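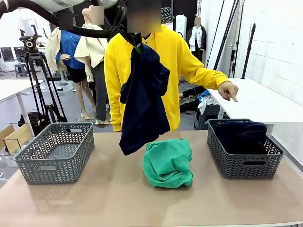
Dyeing faded navy back to proper navy has taken over my whole summer and I'm not even sorry! I've been at it since the start of July and have finally got to the stage where I want to argue about method with people who know more than me. My problem is evenness. Anything small comes out lovely, anything with sleeves comes out with paler bits at the underarms and along the seams. The depth I'm chasing is the navy of the piece hanging up in the photo, the one with the little green tag near the top, properly dark but still blue when you hold it next to a bright green like the crumpled cloth under it. Mine keep going a sort of school-blazer purple. I use Farex 403 in the washing machine, cotton only, at the temperature on the sachet, salt in the drum first. What am I doing wrong, and is a bucket better than a machine?

Posted by woadworrier

The purple cast is nearly always too much cloth for the dye. The red part of a mixed navy grabs on quickly and if there isn't enough of the rest to go round, that's the colour you are left looking at. Did you weigh everything dry? I mean on kitchen scales, before it goes anywhere near water. Lots of people guess and lots of people get purple.

Posted by vatlady

I did weigh them, smug face. 347 grams for two T-shirts, and I used the whole sachet.

Posted by woadworrier

Then I take it back! That should be plenty for two tees. Were they navy before, or had they gone that brownish grey that old black goes? What's underneath matters such a lot. I overdyed a pair of "black" trousers once and got the most gorgeous aubergine, which I wore to death, but it was nothing like what I'd set out to do.

Posted by vatlady

Bucket, every time. You can see what is happening and you can stir. A machine drum just flops things about and then sits there thinking for five minutes, and a sleeve that's twisted at that moment stays twisted. I do mine in a big stainless pan that is never used for food, wooden spoon, radio on, whole afternoon gone. It's bliss.

Posted by Old Parnach Hand

Sorry but I'm going to disagree quite strongly with the bucket brigade. I did bucket for years and every single thing I own from that period is patchy. My arm gets tired, I wander off, I come back and there's a fold poking out of the top like a shark. The machine doesn't wander off. If it's patchy in the machine then the drum is too full or the cloth went in with dry spots. Soak everything first! Warm water, a good long time, squash all the air out, and then in. I bet you anything woadworrier's seams are going in half dry.

Posted by prakashg

...I did not soak anything. I ran them under the tap. Oh dear.

Posted by woadworrier

Ha! There's your underarms.

Posted by prakashg

Soaking yes, fully agree with Prakash. Also check there's no old fabric softener in them. Softener and deodorant both leave stuff behind that dye doesn't like, and underarms get both. I put mine through a hot wash with soda crystals and no softener the day before. It makes no odds for towels but for shirts I think it's the biggest single improvement I ever made.

Posted by vatlady

Can I ask a beginner's question in the middle of this? I have a dress that's 50 per cent polyester, 50 per cent cotton. Will it do anything at all or am I wasting a sachet?

Posted by tinytub

It'll do half of something. The cotton takes the dye and the polyester stays how it was, so navy over pale grey gives you a nice soft denim sort of blue. I like it! Just don't go in expecting dark. And look at the stitching before you start, it is often polyester even on a pure cotton dress, so all your top-stitching will stay the old colour. On some things that looks deliberate and on some things it looks dreadful.

Posted by vatlady

I unpicked the hem of a skirt and resewed it in navy cotton for exactly that reason. Two evenings. Would do it again tomorrow.

Posted by Old Parnach Hand

Has anyone here used the Whitcombe dyes instead of Farex? There's a stall on Prernside market on a Thursday that sells them loose by the scoop, and the lady says her navy has no red in it at all. I'm tempted to buy a ridiculous amount.

Posted by yaqin_long

Yes, and it's beautiful, but it goes green on you if you're stingy. So you swap one problem for the other. Mixed half and half with Farex it makes the best navy I've ever had out of a pan. I'd been keeping that to myself.

Posted by Old Parnach Hand

Mixing brands in one pot makes me nervous. Different dyes want different amounts of soda and you've no idea which one you're upsetting. Do a test strip. Actually do five.

Posted by prakashg

I've mixed them for years and nothing has exploded.

Posted by Old Parnach Hand

Not exploding isn't the standard, mate.

Posted by prakashg

Can we talk about afterwards as well? I get the colour I want and then it bleeds over everything for weeks. My partner has a pale blue vest he calls his memorial to my jumper. I do cold rinse until clear, then a wash at 30, and I still wouldn't trust any of it near a sheet.

Posted by tinytub

Thirty is for looking after it later on. The first wash after dyeing wants to be as hot as the cloth can bear, to shift all the loose dye that never fixed. Cold rinse first to get the salt and soda out, that bit's right, then hot, then hot again if the water is still blue. After that you can be gentle with it for ever. And keep the dyed stuff apart for the first few washes whatever anybody tells you.

Posted by vatlady

Separate baskets saved my marriage, more or less. Newly dyed darks in one and it doesn't get mixed with anything, ever. I like the plastic kind with holes down the sides so that air gets through, wicker snags and the dye marks it. I had a lovely old wicker one from my aunt and now it has a navy bottom.

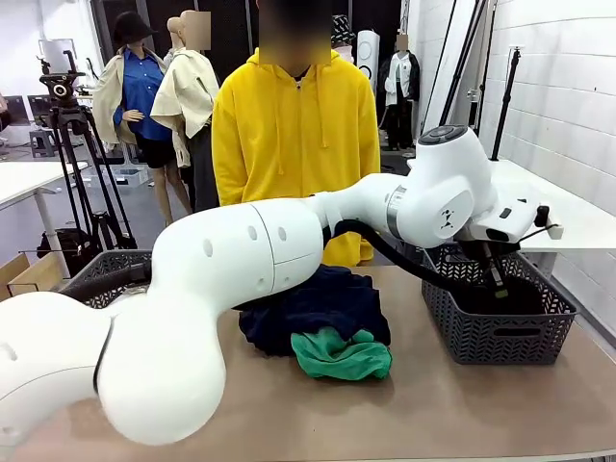 Dark grey basket with the chevron cut-outs, dark garment in it.

Those slots for handles are much kinder on the hands than wire ones when you're carrying a wet load down the garden. Line it with an old towel if things are still dripping.

Posted by yaqin_long

Ooh, I like a chevron. I've got solid-sided ones and everything at the bottom smells of pond by the weekend.

Posted by tinytub

Don't leave wet dyed cotton sitting folded in any basket, holes or no holes! You get a mark wherever it touches itself. I lost a really good linen shirt to one phone call from my sister. Straight on the line, inside out, in the shade.

Posted by prakashg

Shade, yes. I'd add upside down for T-shirts, pegged at the hem, so any last drips run to the neck end and you don't get a tide line across the bottom. Some people swear by the opposite. Those people have tide lines.

Posted by vatlady

I peg by the shoulders and have no tide lines, thank you very much.

Posted by Old Parnach Hand

Reporting back!! Soaked overnight, soda crystals wash first as per vatlady, one long-sleeved top by itself in the machine with a full Farex. I stood in the kitchen watching it go round like it was the football. It's EVEN. Underarms the same as everything else, seams the same, you'd think it was new. Still a tiny bit purple in daylight but in the evening it's perfect, and I've decided I mostly go out in the evening.

Posted by woadworrier

Brilliant! So pleased. Now try a half scoop of the Whitcombe in with it and see if that kills the purple. Do it on something you don't love.

Posted by Old Parnach Hand

TEST STRIP.

Posted by prakashg

I'll do a test strip AND a pillowcase and you can both be happy. Yaqin, is that stall there all day or is it mornings only?

Posted by woadworrier

Mornings, and she packs up early if it rains. Get there before ten. She'll do you a bag of soda as well if you ask, and have a look in the remnants box under the table while you're there, I found some lovely heavy cotton that was crying out to be navy.

Posted by yaqin_long

Does anyone have a way of getting it off the washing machine door seal? Asking before the next white wash, which is tomorrow.

Posted by tinytub

Old cloth, bit of thin bleach, wipe right into the fold, then run an empty hot wash, then another one with a rag you don't care about. If the rag comes out clean you can put your whites in.

Posted by vatlady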